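Asociación de Vecinos y Huertos Renaud
Acta de la reunión ordinaria de junio

Hora de inicio: 18.35
Lugar: sala de la planta baja, local social

Asistentes: Huguette Leblanc (preside), Thibault Collet (secretario de actas), Annick Maillard, Blandine Besnard, Yannick Brunet y otros socios según hoja de firmas.

1. Lectura y aprobación del acta anterior

Se lee el acta de la reunión anterior. Blandine Besnard pide corregir el apartado de riego: donde dice «válvula cambiada» debe decir «válvula pendiente de cambio». Con esa corrección se aprueba por asentimiento.

2. Jornada de la manzana

Huguette Leblanc expone el estado de la jornada de otoño. Se mantiene el formato del año pasado: puestos de fruta por la mañana, taller de poda en verde a mediodía y cata por la tarde. El permiso para cortar el camino de acceso está solicitado y falta la respuesta por escrito.

Se han inscrito 16 puestos. Annick Maillard recuerda que el reglamento obliga a confirmar la plaza antes de asignar sitio y que todavía hay inscripciones sin pagar. Se acuerda enviar un recordatorio y, si no hay respuesta, pasar la plaza al siguiente de la lista.

La cata se hará en la sala grande. Cada variedad se servirá en plato y con número, sin nombre, y las fichas se recogerán al final para leer los resultados en voz alta.

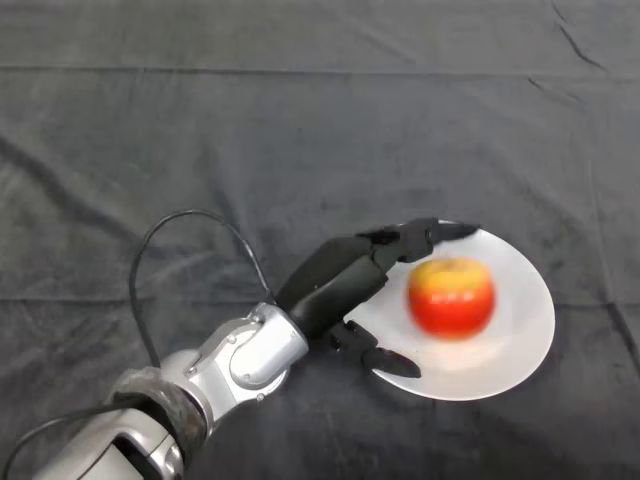
Thibault Collet propone que las fichas sean más cortas que las del año pasado, con tres casillas (dulzor, acidez, textura) y una línea para observaciones. Se acepta. Yannick Brunet se encarga de imprimirlas y de comprar lápices.

Se discute si admitir manzana de fuera de la comarca. Hay opiniones en los dos sentidos. Se somete a votación y queda admitida solo en los puestos de venta, con cartel de procedencia. En la cata entrará únicamente fruta de los huertos de los socios.

3. Riego y depósito

Sigue pendiente el cambio de la válvula del depósito. El presupuesto de Tametti llegó la semana pasada e incluye mano de obra y desplazamiento. Blandine Besnard ha pedido un segundo presupuesto a Skundik, que no ha contestado. Se da de plazo hasta la próxima reunión. Si no llega, se encarga el trabajo a Tametti.

Mientras tanto se mantiene el turno de riego manual. Las parcelas altas riegan a primera hora y las bajas a partir de las 20.00. Se insiste en cerrar la llave de paso al terminar, que en mayo quedó abierta dos noches.

Se aprueba la compra de 86 metros de manguera para sustituir el tramo que va del depósito a la caseta. El tramo viejo se guarda para quien quiera aprovechar trozos.

4. Conservación de la fruta

A petición de varios socios se vuelve a tratar el uso de la bodega. Annick Maillard resume lo acordado en años anteriores: cajas de una sola capa, etiqueta con parcela y variedad, y revisión cada quince días para retirar la fruta tocada. Las cajas sin etiqueta no se aceptan.

La colección de variedades para la hoja informativa sigue adelante. Faltan los textos de las tempranas y la tabla de épocas de recogida.
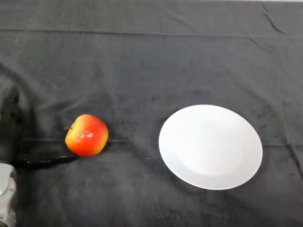 Manzana de piel roja y amarilla, junto a un plato blanco.

La hoja tendrá cuatro páginas. Thibault Collet pide que los textos le lleguen en un solo documento y con los nombres de las variedades escritos tal como figuran en el registro de la asociación, para no repetir las confusiones de la edición pasada. La impresión se encarga a Tastum, en papel sin brillo. Se tirarán 104 ejemplares y el sobrante quedará en el tablón de la entrada.

5. Plagas

Yannick Brunet informa de las trampas de carpocapsa. Se colocaron en mayo y las capturas se anotan en el cuaderno de la caseta. En las parcelas junto al arroyo hay más capturas que en el resto. Se recomienda recoger la fruta caída y no dejarla en el compost abierto.

Se recuerda que cualquier tratamiento debe avisarse antes a los vecinos de parcela, también los autorizados en agricultura ecológica.

6. Talleres

El taller de injertos pasa a febrero. El de conservas y compotas se hará en la cocina del local, con 2 turnos. Hay que llevar delantal, tarros limpios y la fruta ya lavada. La cuota cubre azúcar, limones y gas.

Se plantea añadir una charla sobre cómo distinguir el punto de madurez, con corte de fruta y prueba de yodo. Queda por decidir si entra en el programa de la jornada o se hace aparte.

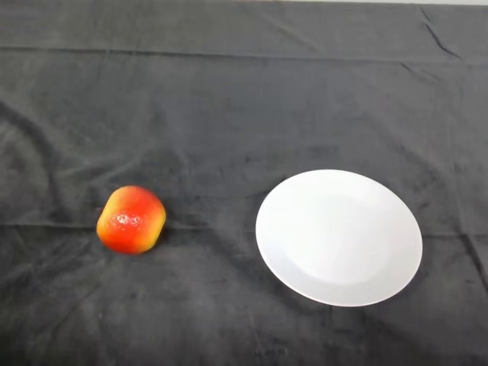

Blandine Besnard responde que prefiere hacerla aparte, a finales de agosto, porque en la jornada ya habrá pasado el momento de las tempranas y la gente querrá probar el yodo con fruta de su propia parcela. Se acepta la propuesta y ella misma fijará la hora.

7. Ruegos y preguntas

Se pide arreglar el pestillo de la caseta. Yannick Brunet lo mirará.

Se pregunta por las llaves de la bodega. Hay un juego en el local y otro lo tiene Huguette Leblanc. Quien las retire debe apuntarse en la hoja.

Annick Maillard solicita que el orden del día se envíe con más antelación. Se toma nota.

Se levanta la sesión a las 20.10.

Redacta el acta: Thibault Collet
Visto bueno: Huguette Leblanc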